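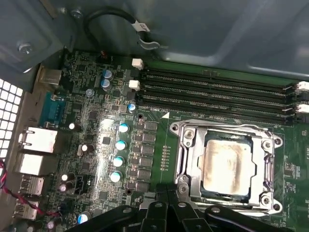
Processor socket with its bracket open, next to four empty memory slots.

FOR IMMEDIATE RELEASE

Pumus opens a costume rental room for grown-ups in Pollmont, and yes, we have capes in your size

POLLMONT — I've been renting out kids' costumes for long enough to know what happens at the counter every fall. A parent comes in with a small dragon. The small dragon gets zipped up, roars at the mirror, and is thrilled. Then the parent looks at me and asks, very quietly, "Do you have anything for me?" And up to now I've had to point at a rack with a few pirate vests on it and a gorilla head that smells like a gorilla head.

So I'm very happy to tell you that starting in August, Pumus has a whole second room, and it's all for adults. We're calling it Somon. (It was my grandmother's name for the dressing-up trunk, and I've been waiting years to put it over a door.) Somon opens with 1,407 pieces, counting hats, wigs, gloves, and one extremely long beard that I did think about registering as two items.

My name is Poonam Gautam, and I own the shop. If you've rented from us before, you know the front room on Eichhorn Street with the striped curtain. Somon is through the curtain and up two steps. The old stockroom is gone, and where the shelving used to be we now have four changing rooms with doors that lock, hooks that hold a real coat, and lighting that won't make you feel like a vampire unless you came in for a vampire.

The clothes are the part I'm proudest of. Most rental costumes for adults come in one size, and I've never met the person it fits. Ours run from extra small to 5X, and the popular ones come in long and short lengths too. Rajitha Hettiarachchi has been our seamstress for as long as there's been a Pumus, and she's spent the winter and spring opening up seams, adding gussets, and swapping out those awful plastic zippers. She also put pockets in nearly everything. The queen has pockets. The mermaid has a pocket, and I'm still a bit in awe of how she pulled that off.

"I wanted people to be able to sit down," Rajitha told me when I asked her for something to put in this announcement. "At a party you eat, you drive home, you chase your kids. I sewed every one of these thinking about a chair."

Renting is simple. You pick a costume, you pay $36, and you keep it for four nights. Headpieces on their own are less, and shoes are free with a full costume if we've got your size. We do the cleaning, so please don't put anything in your washing machine (I'm looking at whoever shrank the astronaut). If a button comes off, put it in an envelope and bring it back with the costume, and we'll call it even.

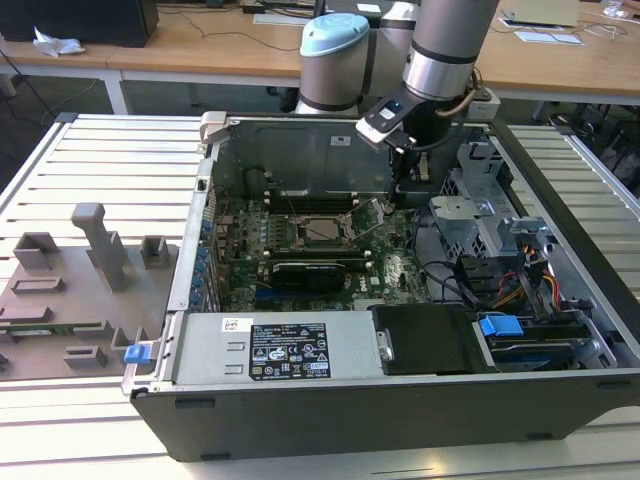 Families can book together, and this is where I get a little carried away. If you rent two or more kids' costumes from the front room, the first adult costume from Somon is $30. We've already put together matching sets for the ones people ask for most: bees and a beekeeper, a wolf with any number of little pigs, a full deck-of-cards family, and a bakery set where somebody has to be the baguette. Give us a call and tell us what your kid has announced they're going to be, even if it's "a sad volcano," and we'll work out what goes with it. We had a sad volcano last year. It looked great!

Group bookings are handled by Anil Thomas, who moved over from the theater side of things and knows how to dress a big crowd without losing a single glove. Schools, offices, and choirs can reserve up to 110 pieces at a time, and Anil will come out to you with a rail and a tape measure if you're in town. He's asked me to say that he needs head measurements for hats. Please send him the head measurements.

The opening evening is at 6:30 p.m. in August, and we'll post the exact night on the shop door and on our answering machine once the painter is finished with the stairs rail. You can try on anything you like and there's no need to rent. Santosh Singhal is bringing his lemonade stand, and his brother Girish Singhal will be doing face painting for adults only, which means kids will be standing there watching their parents get whiskers for once. Costumes are welcome but you won't be turned away in jeans.

A few practical things while I've got you. Reservations for the October rush open the morning after the party and can be made by phone or at the counter. We can hold a costume with a deposit of half the rental price. Both rooms are open from 10 a.m. to 6 p.m., with later hours in October. There's a ramp at the side door for anyone who'd like to skip the steps — ring the brass bell and one of us will come around.

And the gorilla head is still available. It's been washed.

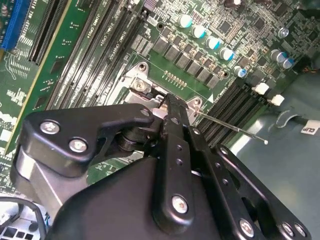
Black gripper reaching over a green server motherboard.

About Pumus
Pumus rents and repairs costumes for children and, with the opening of Somon, adults. The shop is on Eichhorn Street in Pollmont and does all of its sewing and cleaning on site.

Press contact
Poonam Gautam, owner, Pumus, Eichhorn Street, Pollmont. Call the shop before noon if you'd like a quiet look around Somon ahead of the opening, or if you want to borrow the long beard for a photo.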